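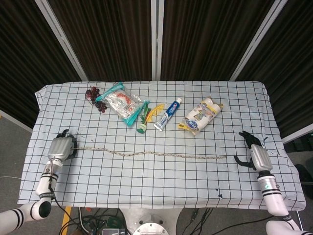
Noura Khasawneh reckons the starter is underfed, plain and simple, and that no amount of fiddling with the oven will fix a loaf that went in tired. She left that on the bench sheet last night with two underlines.

February 24, 2021

Well, I fed it her way and I'm a convert! Two feeds instead of one, the second at 6 this morning, and by the time I'd had my coffee it had climbed right up to the tape on the jar. Lovely smell too, more like yoghurt than the nail polish we've been putting up with since December.

Batch 17, the Gultcombe wholemeal. Same flour as last week, new bag. Water at 26 degrees, salt held back for half an hour. The dough felt completely different under my hands – stretchy and a bit silky, where batch 16 tore every time I folded it. I gave it four folds and would have kept going for the fun of it.

Shaped two rounds and one long loaf. The long one went in the old Karam tin, which still sticks in the corners, so grease it properly next time (rice flour on its own doesn't do the job). The rounds went in the baskets, seam up.

Oven was slow to come back to heat after I opened the door. Is the seal going again? Gave the first round 7 extra minutes with the lid off and the colour is gorgeous, a proper dark chestnut with blisters all over. The second one spread a little. My scoring was too timid, I think, and it burst along the side where it wasn't meant to.

Cut the first round too early, couldn't help myself. Crumb still a touch gummy near the base but open right through, and the flavour is miles ahead of anything we've made with this flour. Slightly sour, a bit malty, great with butter.

Tala Jaber wants to try the same dough with a third of the flour swapped for rye. Yes please. She'll need to go up on the water, and I'd start her on the small jar so we keep the main one on Noura's schedule.

To do: new tape on the jar, order more rye, ring about the door seal, save the heel of the long loaf for Noura.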